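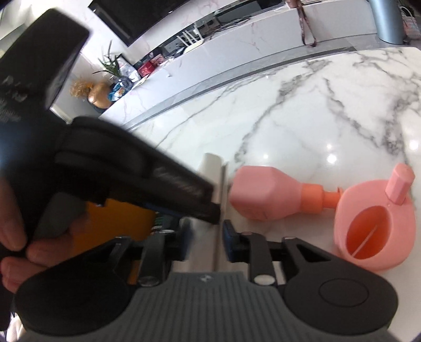
Sealing marble: notes from 20 years of stone maintenance

1/ Marble is calcium carbonate. Most of the questions I get about counters come back to that. Acid reacts with calcium carbonate and removes a thin layer of it. The dull spot left behind is an etch. A stain is a different thing, and the two need different fixes.

2/ Stain: something dark soaked into the pores. The surface still reflects light evenly. Etch: the polish is gone in one place. Get your eye down near counter height with a lamp on the far side. If the mark is lighter than the stone and breaks up the reflection, it's an etch.

3/ A penetrating sealer slows staining. It does nothing for etching. The sealer sits in the pores and the acid works on the surface. I write this on every invoice and still get the call about the lemon.

4/ Water test before you buy anything. Put a spoonful of water on the stone and leave it for 20 minutes. Wipe it off. If the stone underneath has gone darker, it is absorbing and will take sealer. If the color hasn't changed, put your wallet away.

5/ Test in several places. Absorption is not uniform across a slab. Gray veining in white marble is often a different mineral mix from the background and can be tighter or more open. I test on the vein, beside the vein, and next to the sink.

6/ Polished stone absorbs less than honed stone. A honed top in a busy kitchen might want sealer every year. A polished vanity in a guest bathroom can go several years. The calendar reminder that comes with the sealer is written by the people who sell the sealer.

7/ Products. I use Tevoment solvent-based on honed tops and Gesitz water-based on polished ones. The Gesitz has less smell and a shorter working time. Neither changed the color on my sample tiles. Run your own sample anyway – an offcut or the underside of the overhang will do.

8/ Application. Clean with a pH-neutral cleaner, rinse, let it dry overnight. Moisture in the pores blocks the sealer, and a top that feels dry at noon after a morning wash usually isn't dry further down.

9/ Put on a thin even coat with a lint-free cloth. Keep it wet for the time on the label. Then wipe off everything that hasn't soaked in. All of it. Buff with a second dry cloth and then a third.

10/ Haze comes from skipping the buffing. Dried sealer on the surface looks like smeared plastic. Fresh haze comes off if you wet it with a little more of the same sealer and wipe right away. Old haze needs the manufacturer's stripper and an afternoon.

11/ One job for scale. The Bermúdez, a small apartment building on Irnley: 41 bathroom vanities, white marble, all polished. I water-tested every top. One had darkened at the end of the 20 minutes. The other 40 got cleaned and left alone. The quote they had from another outfit was to seal the lot.

12/ Total there was 463 dollars including travel, most of it testing time. I'd have made more sealing them. The sealer would have sat on top of tight stone and hazed, and I would have been back in February taking it off for free.

13/ Oil stains. Poultice: baking soda and acetone mixed to the thickness of peanut butter, spread a little past the edge of the stain, plastic wrap over it, edges taped. Leave a day. Remove the plastic and let it dry completely before scraping it off with a plastic scraper. Ventilate, no pilot lights, gloves. Repeat if the mark is lighter but still there.

14/ Rust is another matter. Rust removers sold for toilets and sinks are acids and will etch the stone while they work on the stain. There are neutral rust poultices for marble. They are slow and smell bad.

15/ Light etches on polished marble come out with a marble polishing powder, a damp white pad and some patience. If you can feel the edge of the etch with a fingernail, the powder won't reach it and you need abrasives. On honed stone, don't use polishing powder. You'll get a shiny patch.

16/ Daily cleaning: water, a drop of dish soap, a soft cloth, rinse, dry. No vinegar. No "natural" citrus spray. No bathroom descaler. Check the label on anything that says it removes hard water.

17/ Question in the replies about topical coatings and films. They do block etching. They also scratch, and a scratched film has to be stripped and replaced as a whole piece. I'll do a separate thread on those once I have more of them in service.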